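Home | Records | How-To | Radio Log | Contact

How to Wash a Secondhand Record Without Wrecking It

5 min read

I own 3,000 records, most of them Latin dance music, and I'd guess I bought fewer than 60 of those new. The rest came out of garages, church sales and one very damp basement in Partington. So I wash a lot of vinyl! My method is cheap and slow, and it got me through a box of 151 bolero and mambo LPs this September.

You need distilled water, a drop of mild dish soap, two soft microfiber cloths and a dish rack. I also use a Volluten label cover, a rubber disc that clamps over the paper label (a snug plastic lid works if you're patient). Shellac 78s are fine with this, but keep alcohol far away from them.

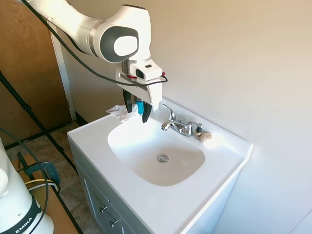

The white sink vanity, with the gripper over its left rear corner.

Start with a dry brush. Go around with the grooves, never across them, and get the loose fluff off first. Then clamp the label, mix your soap into a bowl of distilled water, and wipe with a damp cloth in the same direction for five or six turns. Flip and repeat.

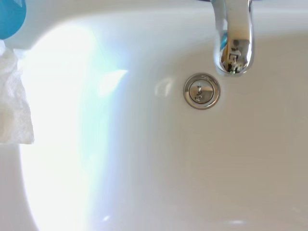

Rinsing is where I ruined my first Surkley pressing, a lovely conga album, by holding it under a hard stream and soaking the label to mush. Use distilled water from a squeeze bottle and tilt the record so everything runs away from the middle. If you work over a bathroom basin like this one, watch out for the chrome spout hanging down from the back, as it's just the thing to clip an edge on. A folded towel laid in the bowl helps too, because glossy ceramic is slick and wet vinyl slides.

Pat with the second cloth, stand the record in the rack and leave it alone for an hour. I put mine in fresh Ganon inner sleeves afterward. Old paper ones go straight in the recycling, unless they have lyrics or dance steps printed on them, and then I tuck them in behind the disc.

Still crackling? Wash it once more before you give up on it.

Questions? Use the contact page | © Record Wash Notes | Back to top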